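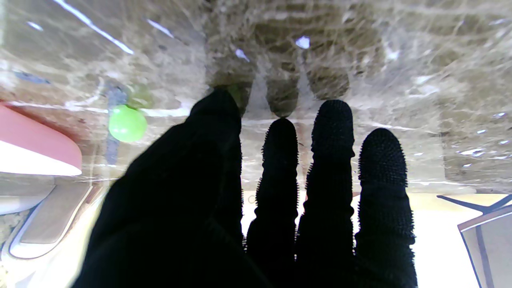 Cledemberg, November

Keeping casual support workers past the first month – notes, keep moving, slides are thin

Start with thanks, mention tea at the back. Phones on silent, mine too.

Who we are – Pokivik, after-school and Saturday respite, kids and teens with disabilities. Limik is our casual pool. 110 people on the books, nowhere near that many picking up shifts. Say that early, people relax.

The problem. We hire in a rush before summer, they do a shift, don't come back. Used to blame the pay. Pay matters, don't skip over it. But we rang the ones who left and most said the same thing – did not know who to ask, did not know the kid, felt in the way.

What we did before: policy binder, a video, sign here. Almost 15 forms. (pause, let them groan)

What we do now –
Two paid shadow shifts, same site, same kids. Paid. Say it again.
One page per child, written with the family. What a good day looks like, what to do on a bad one, how they say stop.
Buddy on the roster, by name, not "see the supervisor".
Phone call after the second shift. Short. Ask what was hard, then be quiet.
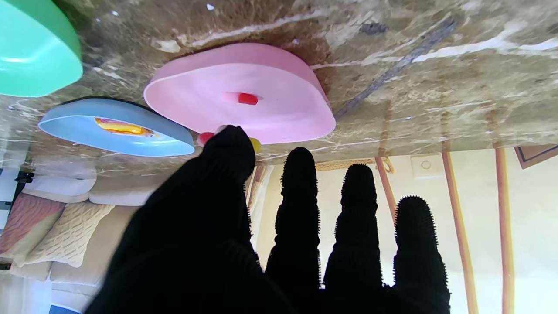

Pink heart container, light blue one beside it.

Cost. Shadow shifts come out of the training line, we moved money from the agency budget. Boards will ask about this. Tell them agency cover costs us more per hour and the kids get a stranger anyway. Don't read out the budget table, it's in the handout.

Families. Some did not want another new face in the room watching. Fair enough. We ask first now, every time, and a no is a no. One mum wanted to meet the worker at the park before anything else, so we did it at the park. Worked fine, we offer it to everyone now.

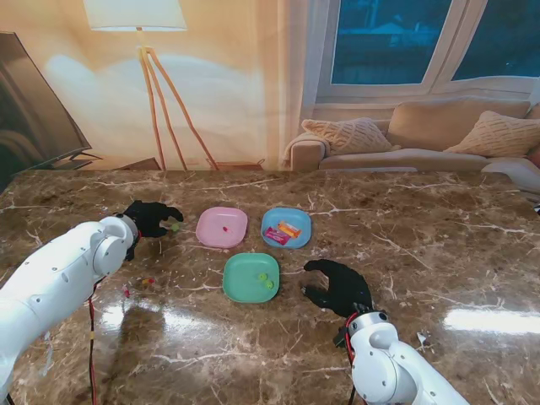 Shadow shifts need a job in them or the new person just stands by the wall. We give them the table check at snack time – allergies sheet in hand, look over everything before the kids sit down. Teaches them to look properly. The little green candy lying on the table in this one is the size of thing I mean, easy to miss next to the plates. For a kid who mouths everything it matters alot. Then they tell the buddy what they found, which gets them talking.

What didn't work: group chat. Muted in a week. Also the welcome evening at the Nwosu Room, bad bus route, hardly anyone came.

Still stuck on: school holidays, drivers, getting more men to apply. Ask the room, somebody here must have cracked drivers.

Questions. If it's quiet, ask who pays for shadow shifts, hands up. Handouts by the door, sign the sheet if you want teh one-page template emailed.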